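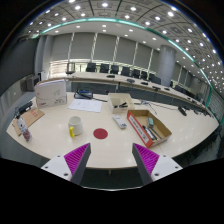
Hand gripper number 3 over the big table, magenta pads on, mug and red circle waiting.

Hello again! A few of you asked how I look after the hand-held gripper between sessions, so this gallery page is mostly maintenance and very little glamour. We've set up in the large meeting room at Trelent while the workshop floor gets redone (December, they tell me), and I've grown rather fond of it. Lots of table, lots of chairs, and a kettle down the corridor.

The view comes from the camera on the gripper, so everything bows outwards and the corners go black. I like that I get both fingers and nearly the whole room in one go. It makes my first check very quick: are the two pads pointing in at each other, and do they sit at the same height? If one leans, I slacken its bracket, nudge it and nip the screws up again a bit at a time. Three dark holes on each white bracket, and I always go round them in the same order or I lose my place.

The ribbed pads are the bit that gets the most fuss from me. I wipe them with a damp cloth and an old toothbrush, working along the ribs, and leave them alone until they've dried. Corentin Chevalier swears by changing them every 500 grips. I got to 824 on the last pair before one started to lift at the corner, so we've agreed to disagree (he's probably right, don't tell him).

Then the table. The white mug with the yellow handle goes left of centre, the flat red circle beside it, and the remote control lies on the slant further over. The shallow box with the orange-red side holds the small stuff: a teal-green block, a black marker and a thin pen. I do a slow open and close before I go anywhere near any of it, listening for the scratchy noise we had on the Hedwood unit.

Cables are my weak spot, as the tangle on the right of the table will tell you! I keep meaning to tie them back. Baudry is sending over a bag of clips and some spare pads, and once those turn up I'll do a page on swapping a finger from start to finish.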